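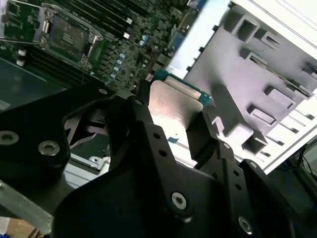
Processor and open socket, refurb bench

April 27, 2023
By Kirsten Bach

Quick one for the Redik file, proper figures with the next claim. 381 machines in since January, mostly office towers from Bodham plus the Selow servers. Stripping and sorting is on schedule. Processor work is behind, see below.

Towers first. Side panel off, laid flat, dust out, then drive bay and power supply checked before anyone touches the board. The Dells are quick to open and parts are easy to come by. Memory is the hold-up, most arrive with to little to be worth sending out, so we're pooling sticks from the dead ones. 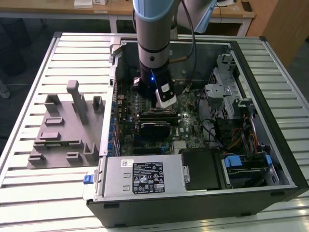 (Photo: K. Bach / Nautiyal workshop)

Drives all wiped or pulled, no exceptions. Certificates filed by batch. Three pallets of scrap metal gone, one more waiting on pickup.
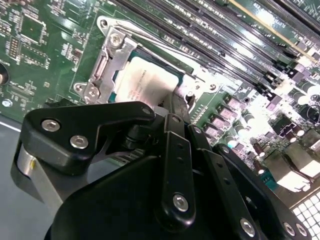 Server boards are slower than I budgeted for. Five with bent socket pins so far, three we could straighten, the other two are parts only. New rule on the bench is check the socket under the lamp before the chip goes anywhere near it. Load lever is a long one on these, runs across the retention frame, easy to catch with a sleeve. Old paste comes off first, and we note the chip number on the sheet before it goes in becuase the print on the top can be too faint to read.

Spending: under on freight, over on thermal paste and wipes. Would like to move the difference across if Redik is ok with that. Need an answer before the next Bodham load.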